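Vaher House Laundry Guide
Section 9: The Front-Loading Washer-Dryer

Read this section before your first wash. It is shorter than the one on the coffee maker and will save you more grief. 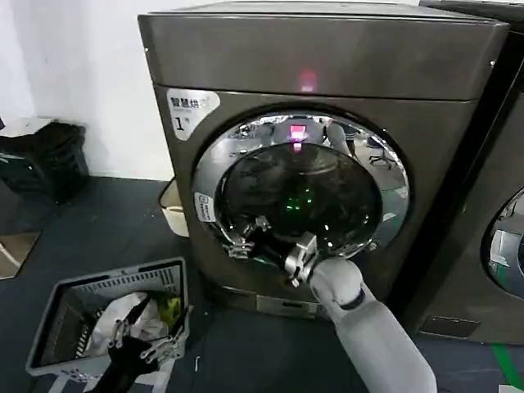
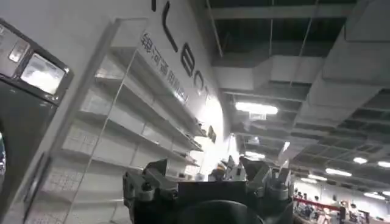 First picture: the washer-dryer, with a laundry basket at lower left. Second picture: the white wall with the black lettering and the white shelving.

Before you load

1. Empty every pocket. Pens are the classic offender, followed by tissues, which come out as weather.

2. Sort whites from colors. A white shirt and a yellow-green one may share a basket in peace. What they do in warm water is another matter.

3. Close zippers and turn printed shirts inside out.

4. Look inside the drum with a light. The glass is dark, and a lone sock at the back is easy to miss until it has joined someone else's wash.

Loading

5. Set the basket down beside the machine, clear of the door's swing.

6. Open the door by its edge and let it swing out fully. Keep your other hand away from the hinge.

CAUTION: Do not lean on the open door, hang a coat on it, or use it to get up off the floor. We replaced one in October. The bill is in the Istitz binder for anyone who enjoys sad reading.

7. Put items in one at a time. If you have to push with your knee, you have two loads.

8. Run a finger around the rubber seal and tuck in anything poking out. Close the door until it clicks.

Washing and drying

9. Add detergent. Two capfuls of Cokodano liquid is the limit, whatever the state of your gym clothes. More soap makes more foam and a longer rinse.

10. Choose a program. For a wash followed by a dry, fill the drum no more than halfway. Clothes need room to tumble, and a full drum gives you one warm, damp brick.

11. Press start and go away. Watching has been tried.

NOTE: The door stays locked for 2 minutes after the cycle ends. Pulling harder does not shorten this.

Afterward

12. Take everything out promptly and fold it, or at least put it in your basket with some intention of folding it. Loads left in the drum will be moved by the next person, who owes you no tenderness.

13. Clean the lint filter, wipe the chrome rim with a dry cloth, and leave the door ajar to air the drum.

CAUTION: No bleach or scouring pads on the rim or the front panel. The panel marks easily and there is no polish that brings it back.

If the machine stops mid-cycle, see Section 12 before you start pressing everything at once.

Revised January 24, 2023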